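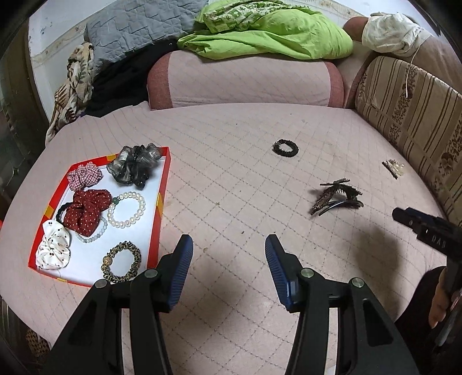
Week 11: Can It Tidy Up Yet?
Household Automation, handout
Romana Danko

Short answer for anyone skipping the reading: no, and be careful with people who say yes.

Last week we went through the Prukanley report. The headline number was 1000 "successful tidying actions." Go back and look at what counted as an action. Closing two fingers on an object and lifting it counted. Putting it where it belongs did not have to follow. If I hired a person on those terms I would have a very clean conscience and a messy bedroom.

Soft things

Most of the videos you have seen use blocks, cups and fruit. Now think about a hair scrunchie. It has no fixed shape. Pick it up twice and you are holding two different outlines. Sheer fabric is worse, as depth sensing tends to struggle with anything it can partly see through. A thin black hair tie on a quilted cover has the opposite problem: easy to see, hard to get under, and the fingers may well pinch up the cover along with it.

Claw clips are rigid, so people assume they are easy. They have teeth. Teeth catch on stitching. Write that down, it comes up again in the lab.

Strings of beads roll and drape. Lift one from a full box and ask what else is coming along with it.

Where does it go?

Suppose the grasping is solved. Say the job is "put the hair things away." Is a pearl bracelet a hair thing? It is if the owner keeps it in the same box. Drorkura's planner sorts by category, and in the trial we read it was scored against categories the company wrote itself. Laxdal asked the residents instead, and its score fell to almost nothing. I trust the second result more.

About the training data

Gukwood collected 1669 clips of people working with hand-held grippers and kept 1625. The paper gives one line to the rest. Were they blurry, or were they the hard ones? Also remember that a person was steering. A good recording shows that two padded fingers can do the job with a human brain attached. We knew that.

For next time

Read section 2 of the Gukwood paper and find where they define "done." Bring one small soft object from home. Tie a knot in it if you can.

Problem sets from January are still in my mailbox, please collect them.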